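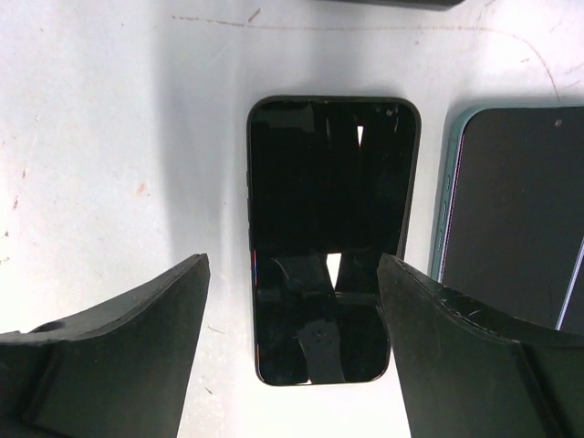 Phone Stands for Desk and Counter

Pillance sells three kinds of phone stand from the Erkcombe shop. All of them hold a phone on a flat surface and leave your hands free. None needs a charger, an app or a cable.

Folding stand, white

The small one. It has a flat base plate with rounded corners and a back panel that tilts on two hinges. The panel is faced with a gray-taupe pad, and the pad has a notch cut out along one side. Fold the panel down on the base and it goes in a coat pocket.

We get asked whether it will hold a phone in a thick case. It will, but open the panel a little farther back than you would for a bare phone. Maja Laskowska in our shop keeps hers next to the register and has used it daily since June.

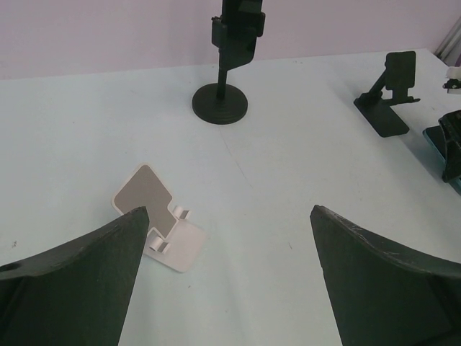 The hinges are stiff when new. That is how they should be – a stand that moves easily out of the box will sag under a heavy phone before long. Open and close it a few times before you decide it is too tight. There is nothing to oil and no screw to adjust.

Folding stand, black

Same idea, for people who want a darker stand on the desk. It folds for storage. Set the angle before you put the phone on it.

Post holder with clamp, black

A round, flat base with a thin post and a clamp at the top. This is the one to buy for video calls and for reading recipes at the counter, as it brings the screen up off the table. Turn the side knobs by hand until the clamp is snug. Do not use pliers. If your phone has buttons on the side, slide it up or down in the clamp so the jaws do not press on them.

Care

Wipe with a damp cloth and let dry. Keep the pad away from solvent cleaners. Wipe the table too, as grit under a base can mark a soft finish.

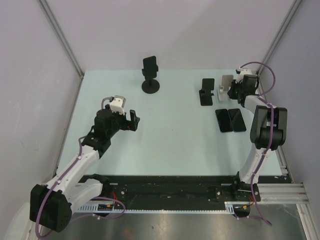
Post holder with the clamp empty, toward the back of the table.

Ordering

Quote item number 2581 for the post holder. The folding stands are ordered by color. Orders of 200 or more are packed to order and take about 3 weeks. For these, write to Tadeusz Olszewski at the Erkcombe address. Phones are not included.

Page last changed April 23, 2019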